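Gradthorpe adopts handover rule for wrist-camera arms

2021-03-11 — Robot arms at Gradthorpe's Stusby plant must now pass a documented handover check at every change of shift. The rule took effect this week and covers all cells where an arm works from a wrist-mounted camera.

The outgoing operator records the tool load, the speed limit in force and any stop in the previous 2 hours. The incoming operator tests the emergency stop and signs before the arm is released. Speed stays capped at 100 mm per second until both entries are complete. 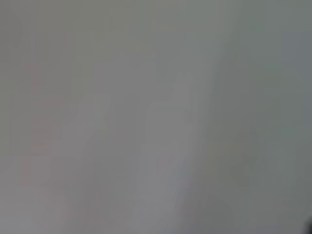 Bezawit Hadgu welcomed the signed entry but said the cap should also apply after a gripper change, when the recorded tool load is most likely to be wrong. She asked for that clause to be added before the rule reaches the company's other sites.

Gradthorpe said the point would be taken up at the December review. The Tuluver plant, with 11 cells, is next on the schedule. Records are to be kept for 300 days and stored apart from the arm controller — a copy held only on the controller does not meet the rule.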